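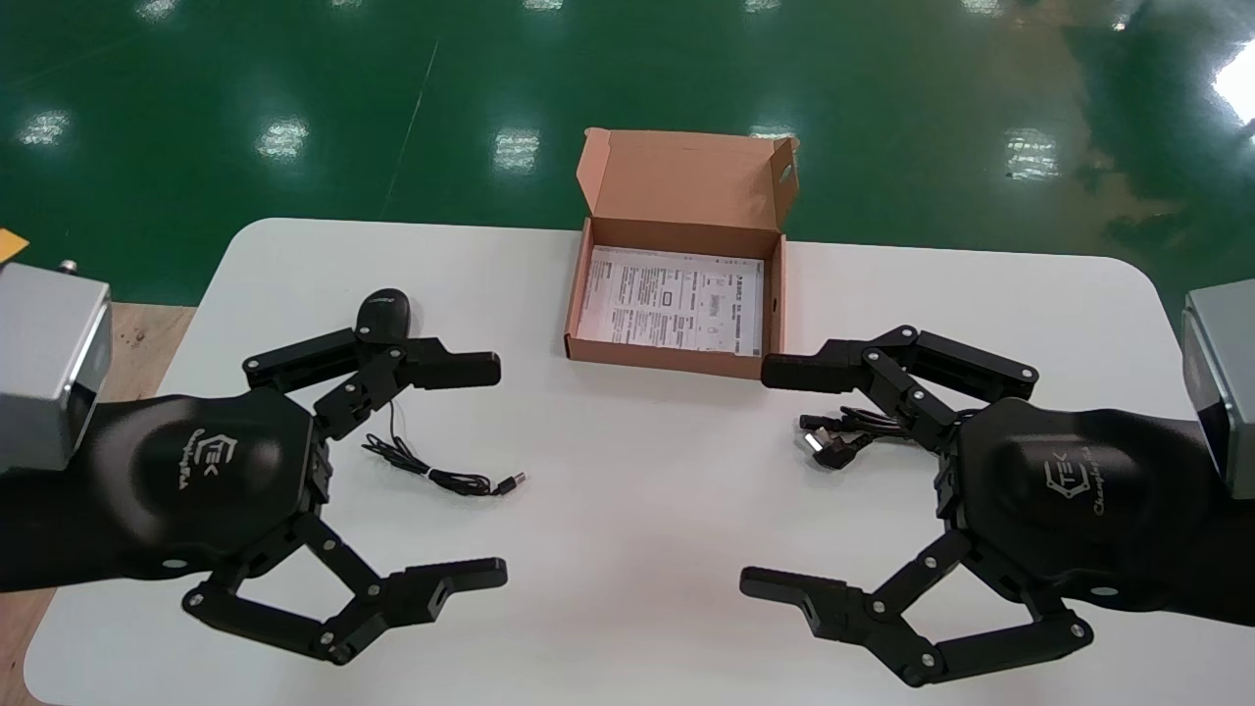 Mouse, cable and shipping box at the two-gripper table.

Waretville shared workshop seeks two people for the mouse-boxing build, starting June 2025. The task is packing a computer mouse and its cable into a cardboard box with two grippers. Work so far covers mounting and finger travel. Cable handling is the open problem – the cord catches in the finger linkages.

You should be able to read a wiring diagram, write basic Python and keep a log. Four hours a week, evenings. Unpaid; parts and bench fees are covered up to $400.

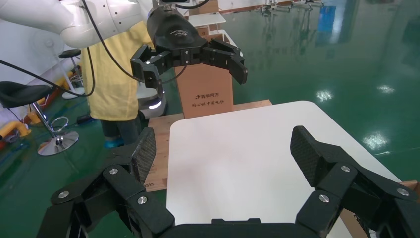
Siv Nordin, build lead

Duties: tune grip force on the textured pads, write the routine for coiling the cable, and record every failed run. Experience with two-arm setups is useful – not required. 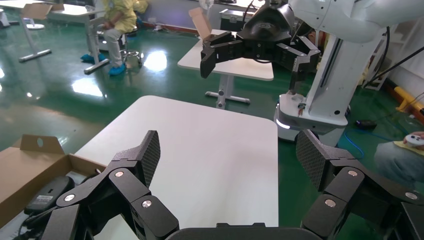
Open box by the gripper, second robot at the next table.

To apply, send one page on something you built and what went wrong with it. Leave it in tray 714 or give it to Ulla Magnusson.

Comments

Iulian Văduva: Is C++ okay instead of Python?

Siv Nordin: For the force loop, yes. Logging stays in Python.

Loan Sầm: Can I come Saturdays only?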